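List: deformable-manip
Subject: Re: [deformable-manip] wrist views and contact labels on plush objects
From: Jurnside bimanual group

Replying to the list because two people asked off-list about the same section of our report. Quoted text first, answers below it.

> Your report says the wrist camera was dropped from the contact
> classifier for the plush category but kept for rigid objects. I have
> trouble squaring that with the Prevutora results, where wrist views
> helped everywhere. Three questions:
>
> 1. Was the wrist stream dropped at training time, at test time, or both?
> 2. How did you label contact when the fingers are buried in the fur?
> 3. Is the gain from the gating, or just from having fewer bad inputs?
>
> We are about to collect our own soft set and would like to avoid
> paying for a camera that we end up masking out.

1. Where the wrist stream is dropped

Neither, strictly. The report is badly worded there and we will fix it in the next revision. The wrist stream is always encoded. What changes is the weight it receives when it is fused with the head view and the joint readings. A small gate network looks at the wrist features alone and outputs one scalar per wrist. For rigid objects the gate stays open through most of an episode. For plush it closes shortly before contact and opens again after release. In the tables we called this "dropped" because the weight is close to zero in the interval that matters for the classifier.

The gate gets no object label. It was trained jointly with the contact head, with a weak penalty on switching so that it doesn't flicker. Without that penalty it toggled on almost every step when long pile moved past the lens, and the fused output was worse than with no gate at all.

2. Labels

We do not label contact from the wrist images. The annotator works from the head view, with the motor current traces plotted underneath, and marks three states per hand: free, touching, loaded. "Touching" means the fingertips meet the pile with no visible change in the shape of the body. "Loaded" means the stuffing is displaced or part of the weight is carried. Two-handed side grasps such as the one below are where the first two states are hardest to separate, with one hand partly under a limb and the other against the head.

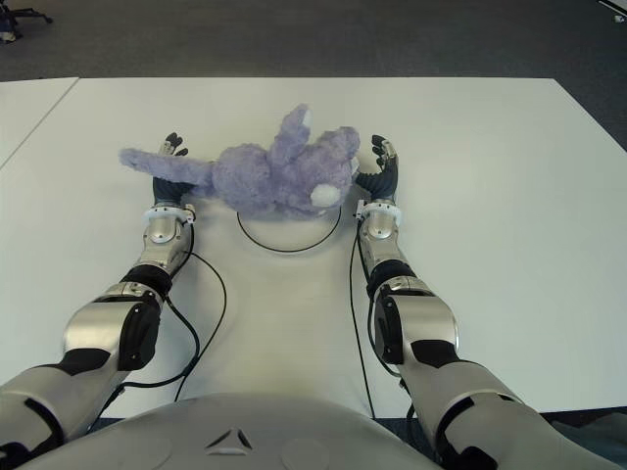 Panasiuk objected to this scheme when we circulated the draft. The argument was that a fingertip can be well inside the fur and still carry no load, so that "touching" lumps together states a controller would want to treat differently, and that the head view can't resolve the difference anyway. We agree with the first part. On the second, agreement between annotators was acceptable once the current traces were shown next to the video, and poor without them. Splitting "touching" by depth would need a sensor we do not have on these hands. If someone on the list has tried it with tactile skins on shaggy material, we would like to see the numbers.

For what it's worth, the boundary between "touching" and "loaded" matters more for our use. The regrasp policy only reads the second one.

The plush set has 638 episodes. We discarded 21 before labeling, all for dropped packets on one of the camera streams. Nothing was discarded for a failed grasp. Failures are in the release and are marked as such.

3. Gating or cleaner inputs

This was the right question to ask, and the draft does not answer it. We have since run the comparison. The conditions were:

(a) head view and joints only
(b) head, joints and wrist, fused with fixed weights
(c) as (b), with the learned gate
(d) as (b), with the wrist masked by a hand-written rule on image sharpness

On plush, (b) is worse than (a). That is the result that started the whole thing. The classifier learns to trust the wrist view from the approach phase, where it is good, and then carries that trust into the grasp, where it is not. Condition (d) recovers the loss and ends up level with (a). Condition (c) is better than both, by a margin that holds across all 4 seeds, though it is modest.

So part of the gain is just fewer bad inputs, as you suspected. The remainder comes from intervals where the wrist view is poor by any sharpness measure but still carries something usable. The hand-written rule throws those away. Typical input to the gate near the toy:

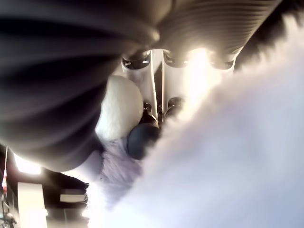 Fig. 2. Wrist view close to the plush. Fur out of focus over the right half and lower center, glare on the gripper, fingertip pads still visible.

A sharpness rule rejects a view like this one. The gate tends to leave a small weight on such inputs. Our reading is that the position of the pads relative to the fur boundary is informative even when the fur itself is only a bright mass. We tested this crudely by painting over the pads in the held-out images. The advantage of (c) over (d) disappeared for plush and was unchanged for rigid objects. One test on one category, so please do not cite it as more than that.

Glare is a separate problem. We have not controlled for it. A ceiling light in the wrist view shifts the auto exposure, and on pale fur the result saturates quickly. Fixed exposure was tried for a single session. It helped the grasp phase and made the approach too dark to be useful. Dirar suggested bracketing between alternate frames, at the cost of half the effective rate. We have not tried it and have no plans to this quarter.

4. On the comparison with Prevutora

I do not think the results conflict. Their soft category, as far as we can tell from the list of objects, is folded cloth and foam. Both have short or no pile, and neither closes over the lens. When we restrict our own set to short-pile items, the fixed-weight version (b) is no longer worse than (a), and the gate stays open for longer. The gate weight over an episode is a fair proxy for pile length, which we did not expect and have not followed up.

There is also a difference in starting conditions. We begin episodes with the toy in an arbitrary pose, and other items may be left on the table. They are distractors for the head view only. The policy is given the target as a mask on the first head frame and is not told about anything else.

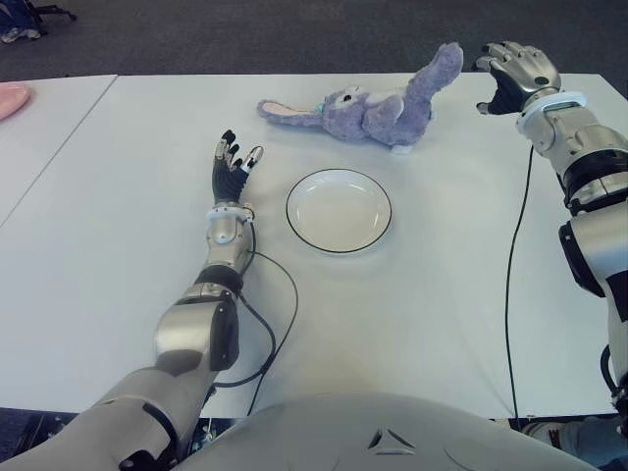 The head view is what makes the free state easy. With both hands clear of the target, all conditions agree and all are nearly always correct, so we report accuracy for "free" separately. Averaging it in would hide every difference discussed above. I would ask others reporting on this task to do the same. Several numbers posted to this list over the past year can't be compared with ours for that reason alone.

One limitation of the head view, which the report mentions only in a footnote: it says little about the underside of the toy. A finger hooked under a limb looks the same from above whether it lifts or not. In those intervals the classifier relies on the joint readings, and the errors that remain in (c) are concentrated there. The cables on the forearms also cross the table in view of the head camera. We looked for an effect on the contact head, by masking them in the held-out images, and found none.

5. Whether to buy the camera

If your objects are mostly long-pile, and contact state is all you want from the wrist, then by our numbers the camera buys a small improvement and costs you a gate, one more calibration and a good deal of storage. If you also need the approach phase, for fingertip placement on ears and limbs for instance, keep it. Placement error before contact got clearly worse in (a). That table is in the appendix and should probably have been in the main text.

If you do mount one, I would set it further back from the palm than we did. Ours is close enough that the housing and the fur between them take up most of the view in a grasp. We kept the mount because moving it would have split the data set in two.

Known problems with the current release, so that the next person does not have to find them:

- gate weights are logged before smoothing, so plots made from the raw file will look noisier than those in the report
- left and right wrist streams are swapped in the index of the first archive; the data are correct and the index is not
- the "loaded" label starts one step late in episodes converted with the old script

A corrected index will go up in January with the revised text. The painted-pad test images will be in the same archive, in a separate folder with the masks. If anybody has already trained on the first archive using per-wrist inputs, retraining is advised. Head-only models are not affected.

--
Jurnside bimanual group
Replies to the list, please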